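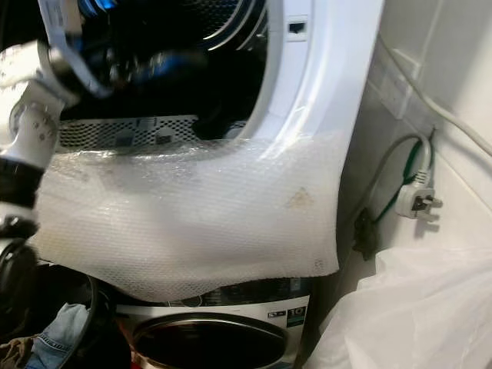 Condenser dryer tripping the RCD after long cycles

mhattar
Posted December 20, 2018
Trindier condenser model, bought in September. Trips the RCD near the end of a cotton cycle, never on the short one. Earth continuity is fine. Insulation test on the heater, cold: 400 megohms. Any ideas?

rutilio_i
Cold reading means little on a sheathed element. Run it for 16 minutes, isolate, then test again while hot.

Jovita E
I'd look at the motor first. Fluff packs behind the rear bearing and holds moisture.

rutilio_i
Moisture would show at the start of a cycle as well. His fault comes late – that points to heat.

Jovita E
Not if the condensate pump is leaking on to the base. The sump only fills late on.

mhattar
Base is dry. Hot test on the heater: 2 megohms and dropping. Motor unchanged.

rutilio_i
Element, then. Change the thermostats with it.

chavez_ev
Stats are a waste of money if they test good. Also check what else shares that RCD. Standing leakage adds up.

mhattar
Fridge and a freezer on the same one. Will measure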